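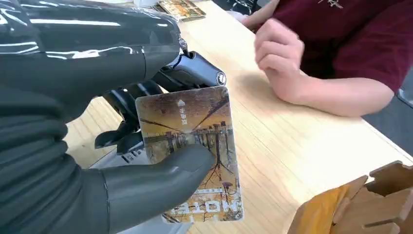 Chapter 4
A Place for Every Card

The first collection I ever had to put in order was a shoe carton of picture cards at the Jamstead town library. There were 1,114 of them, and they had been tipped in over the years without any plan I could find. I sat down with a cup of coffee and a lot of confidence, and by lunchtime I had made 23 little piles and couldn't remember what half of them meant.

I'd like you to do better than that! So before we get to labels, lists and finding aids (Chapters 5 and 6), we're going to spend some time on the part most people rush, the sorting itself. You'll need a table, a handful of cards and something with compartments to put them in. Postcards, playing cards, recipe cards, trading cards -- it really doesn't matter, as long as they're about the same size and you don't mind handling them.

Start with a question: how will somebody look for a card once you've put it away? If they'll ask for a season, sort by season. If they'll ask for a town, sort by town. I know it's tempting to go by color, and a tray sorted that way looks lovely, but I've yet to meet a library visitor asking for something brownish.

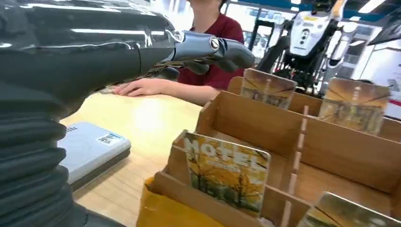

Figure 4.1 A divided organizer with tiers that step up toward the back.

Next, think about the container. Compartments are a kind of promise, and each one says that everything inside belongs together. Stepped rows help a lot when cards stand upright, as the back row isn't hidden by the front one. Leave some slack, too. I never fill a compartment so full that I have to pry a card out with my fingernails (I've bent enough corners to last me a lifetime).

Working with a partner changes things again. You'll each have your own idea of what counts as "winter" or "countryside," and you won't find out until the same sort of card has landed in two different places. Talk it over after the first 10 cards, write down what you agreed, and keep the note where you can both see it. 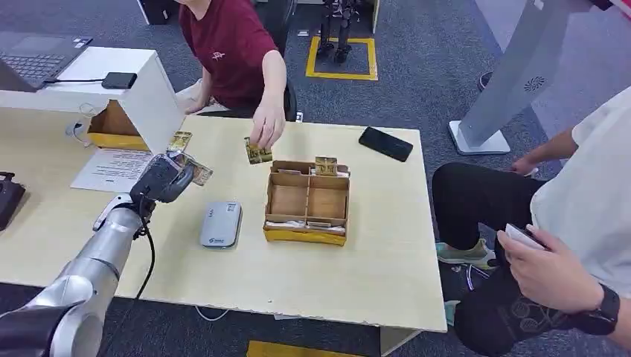
Visser disagrees with me on this point, and argues that partners should sort the whole batch separately and compare afterward, "so the quieter one gets a vote." I've come around to that for small sets. With 1,000 cards or more I still want the rules settled early, or you'll be at it until December.

Before you read on, try the warm-up from my Skunton evening class. Take your cards, choose one rule and sort them. Then mix them up, choose a different rule and sort them again. Jot down which cards gave you trouble each time, and hang on to those notes for Section 4.1, where we'll deal with the cards that fit in two places at once.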